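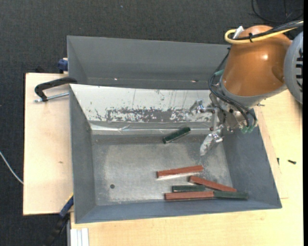

Music Lessons at Baloyi School: What We Know About Next Year

Many parents wrote to us after the last district letter, so we try to give the information in one place. The letter says that music in grades three to five will become part of "general enrichment" from the next school year. It does not say who will teach it.

At this moment Baloyi has one music teacher, Gerrit Hlongwane, who sees each class for 90 minutes a week. Under the new plan the classroom teachers would take over this time, and Mr. Hlongwane would be shared between Baloyi, Tridby and Irner. He would come to our building on one day of the week. The choir and the beginner strings are not mentioned in the plan.

We asked the district office three questions in writing:

Will the classroom teachers receive training for music, and when?
What happens with the instruments which families have paid for?
Can the strings group continue after school, and who may lead it?

Until now we have an answer only to the second one. The instruments stay at Baloyi.

In our opinion this is a decision about staff which is presented as a decision about the timetable. A classroom teacher can sing with the children, and many do it very well. To teach 7 beginners how to hold a violin is a different kind of work, and it needs a person who has learned it.

The school board will accept written comments until Apr 30, 2018. Please keep your letter short, no more than 200 words, and write the grade of your child. Letters can be left in the box at the front office. The winter concert in December is still on the calendar, and the older students already asked which songs they will practice.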